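Partilhar 13 | Comentários 7

Edição anotada de poema infantil chega às bibliotecas escolares

17 de setembro de 2026

A editora Vornura publicou uma edição anotada de «O Inverno do Moleiro», poema narrativo em quadras que circulava em Portugal sobretudo em fotocópias e boletins paroquiais. O volume tem 200 páginas e inclui o texto integral, aparato crítico e um índice de variantes.

A fixação do texto partiu de três testemunhos: a impressão original da tipografia Trornby, um caderno manuscrito sem data e uma transcrição dactilografada com emendas a lápis. O confronto permitiu registar 524 variantes, na maioria de pontuação e ortografia. Em sete casos, a divergência altera o sentido do verso, e as duas lições figuram lado a lado em nota de rodapé.

A atribuição da autoria continua em aberto. A folha de rosto da impressão Trornby traz apenas o apelido Sjöberg, sem nome próprio. A Vornura optou por manter essa forma na capa e remete a discussão para o posfácio, onde se comparam o vocabulário e o esquema de rimas com os de outros textos assinados da mesma maneira.

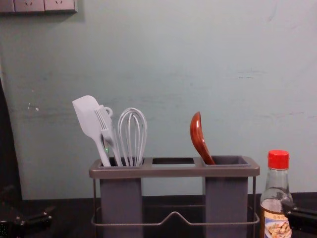 A ortografia foi actualizada no corpo do poema, mas conservada nas transcrições do aparato. As quadras estão numeradas de forma contínua, o que facilita a citação e resolve a discrepância entre as duas divisões em partes que se conheciam até agora.

A distribuição às escolas é assegurada pela plataforma Edudance, que disponibiliza também uma leitura em áudio e fichas de vocabulário para o primeiro ciclo. O pedido de exemplares faz-se através do formulário da plataforma, com indicação do código da escola. Uma segunda tiragem, com as correcções entretanto enviadas pelos leitores, está prevista para abril.

Este sítio utiliza cookies para fins estatísticos. Ao continuar a navegar, aceita a sua utilização.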